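News > Workshop > Handling and grippers

Two-finger grippers on trial, and the shirt is still winning

Prurik has been comparing hand-held grippers for cloth work, and the firm would like everyone to be impressed. It has set its own Jallov model, a white two-fingered tool gripped like a drill, against an older design called Nigatu. The job is picking up, stretching and laying out a blue shirt on a bed. People do the holding for now. The idea is that an arm fitted with the same fingers will later copy what the hands did.
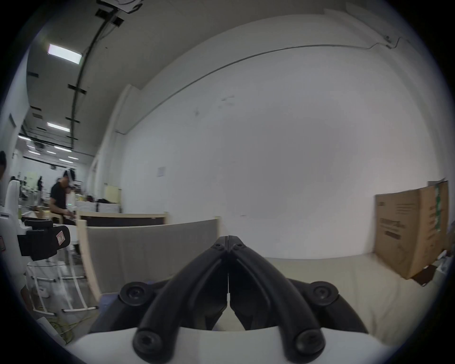
Page last changed: May, 4.40 pm

The claim in the launch note is that the Jallov "handles everyday fabric with ease". That is a large promise to hang on one kind of garment. Cotton is forgiving stuff. It bunches up nicely between two fingers, it doesn't slide much, and if you pinch it a little off the mark you still come away with a handful. A silky blouse or a wet towel would tell us more, and neither is in the published plan.

Prurik says its testers will make 1,000 grasps with each gripper before it picks a winner. It hasn't said what will count as a grasp. If a tester closes the jaws on a sleeve, lets go and tries again, is that one or two? The answer could move the final score a good deal, and a firm marking its own product ought to settle it before the work starts.
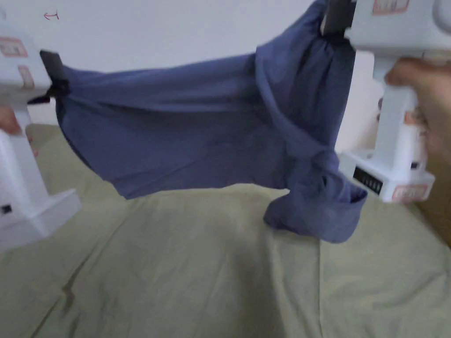 Holding a shirt up by both ends is the easier half of the work in any case. The hard part comes when one hand has to let go and find a new hold without dragging the whole thing out of shape. A person does this without thinking, mostly by feel. The Jallov passes no feel back to its own controller, only how far the fingers have closed, and how an arm is meant to learn the rest from that is left rather vague.

Then there is the price. Prurik wants 40 per cent more for the Jallov than for the Nigatu, and the extra money seems to buy a smoother casing and a better grip for the tester's hand. Both are welcome on a long shift. Neither will matter once the fingers are bolted to an arm. 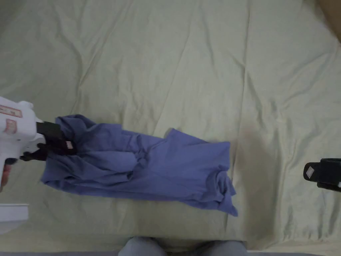 Cererik, which sells a rival controller, takes a kinder view and argues that small trials like this are how faults get found, and that it would sooner see plain cotton done properly than ten fabrics done badly. Fair enough, though Cererik also hopes to sell its controller to whoever buys the gripper.

The firm plans to put out results for 4 measures: time to first hold, dropped cloth, second attempts and wear on the fingers. Dropped cloth is the one to look at. Earlier figures for the Nigatu left it out altogether, and buyers were not pleased when they found out why.

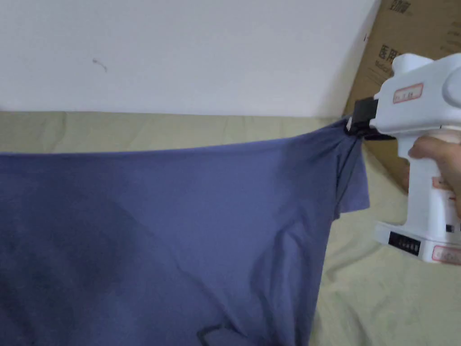 Jallov trial: gripping a blue cotton T-shirt by one corner.

No date has been given for the full results. Prurik says the raw counts will be released along with the averages, and we have asked for them in writing.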